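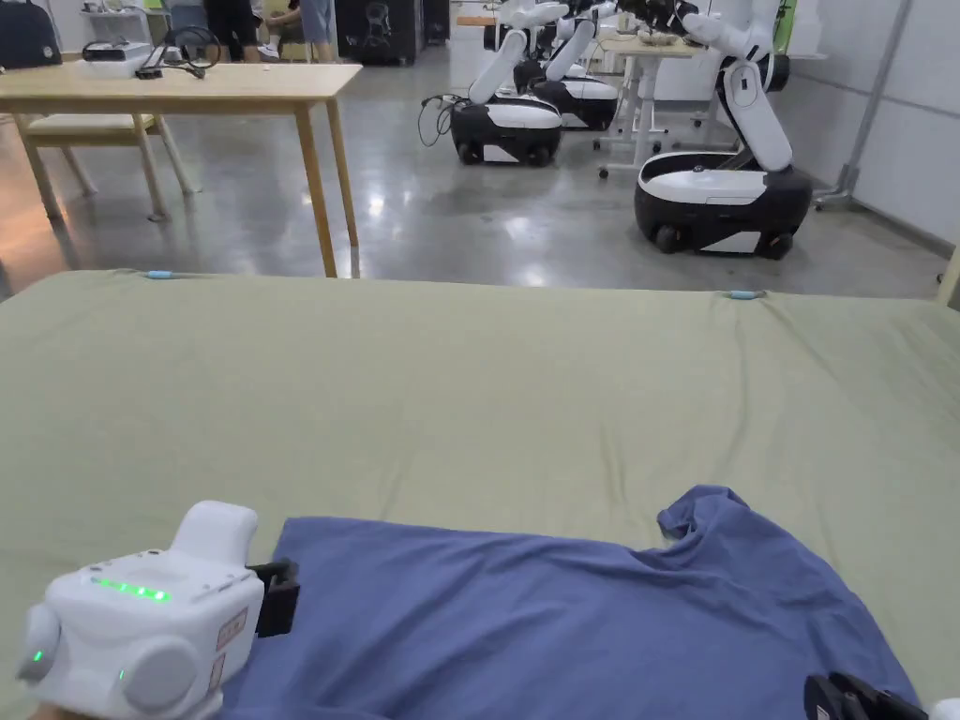 T-shirt laid out on a sage-green sheet

Home Articles Rates Markets Contact

Pay for the check, then pay for the words
Ro-un Sung
November 24, 2020

Most contracts for guidebook updates still pay by the word, or by a flat fee worked out from a word count. I think this is the wrong unit. An update is mainly a checking job, and the words that change are a poor measure of the work done.

My last update for Kulley covered Otgate and the Hallum valley. The finished file held 2,380 entries and sub-entries, counting opening hours, fares, map references and telephone numbers as separate items. The new text I wrote came to 3,524 words. Under a word-rate contract only the second figure earns anything. An entry that I visited, confirmed and left alone counts as zero, although it took the same walk and the same questions as an entry that had to be rewritten.

The effect on the text is easy to predict. A writer paid by the word has a reason to alter sentences that were correct. Good short entries grow a clause at each edition. The ferry paragraph in the Hallum chapter had reached 200 words when I received it, and the only facts a reader needed from it were the pier, the fare and the last sailing in February.

The flat fee is a little better, but it shifts the whole risk to the writer. If half the cafés in a town have closed, the fee stays where it was. The usual response is to do more of the work by telephone and from websites. Editors know this and mostly do not ask.
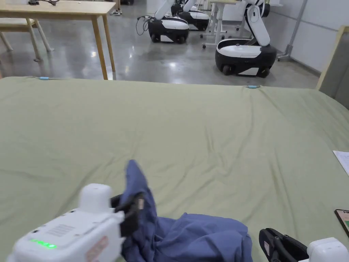 Sheet clipped along its far edge

I would split the fee into 2 parts. The first part pays for each item checked, with a code against it: seen in person, confirmed by telephone, or taken from a published source. Each code carries its own rate, and the visit rate should be clearly the highest. The second part pays for new text at the ordinary word rate, up to a ceiling agreed before travel. Transport and rooms are a separate line and should never be folded into either.

Hayes, who edited the last edition, raised two objections when I put this to him. The first was that a per-item rate invites people to claim visits they did not make. It does, and so does every other method. A coded list at least gives the editor something to sample. He can ask for a dated receipt or a photograph of the notice board for a handful of entries, and he cannot do that with a flat fee and a clean manuscript.

His second objection was the cost of administration. This is a fair point for a small publisher. The list is a spreadsheet, though, and the writer fills it in. I already keep one for my own use, with a column for the date and a column for the person I spoke to. Sending it with the manuscript adds very little work on my side.

There is one weakness I have not solved. Remote entries cost far more to visit than central ones, and a single visit rate would leave the upper valley unchecked. A distance band would deal with most of it, but I have yet to find a banding that still works once the bus timetable changes. For now I would settle that part by letter, chapter by chapter, before signing.

Contact | Copyright 2020 Ro-un Sung | Back to top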